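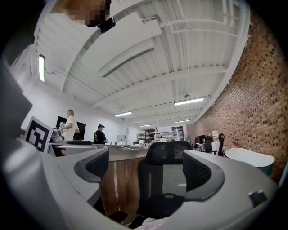 *Ceiling in our unit, white steel joists + corrugated panels*

# Echo in open-plan office, cheap fix??

We moved into a unit on Skornden in December. Metal ceiling, hard walls. Calls are awful, everyone sounds like they're in a swimming pool. Landlord says no drilling into the joists. Budget is 300 bucks, maybe a bit more if I beg. Foam tiles? Rug? Already tried a Plustport desk divider, did nothing.

## Answer 1 (accepted)

Skip the thin foam. It takes the hiss off voices and leaves the boom.

- Hang baffles from the beams with beam clamps. No drilling, but ask the landlord anyway, and get the weight limit in writing
- 2 inch mineral wool wrapped in fabric. Vullard sells them flat packed, we paid almost 300 for a set
- keep them clear of lights and any sprinkler heads!!
- brick does scatter sound a little, so treat the flat painted wall first
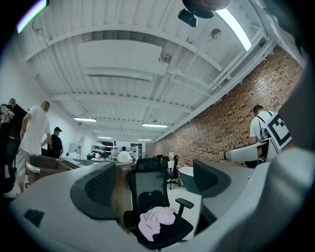

## Answer 2

Rugs. Got ours used for 50. Helped with chair noise, not so much the echo tbh. Still worth it.

## Answer 3

Call Adeleke, they do acoustics. Or just wear headsets lol

> **Comment from asker:** going with clamps, landlord said ok by email. Will do the plain wall after if theres any money left. Anyone know if the Vullard ones come with the hooks? Site doesnt say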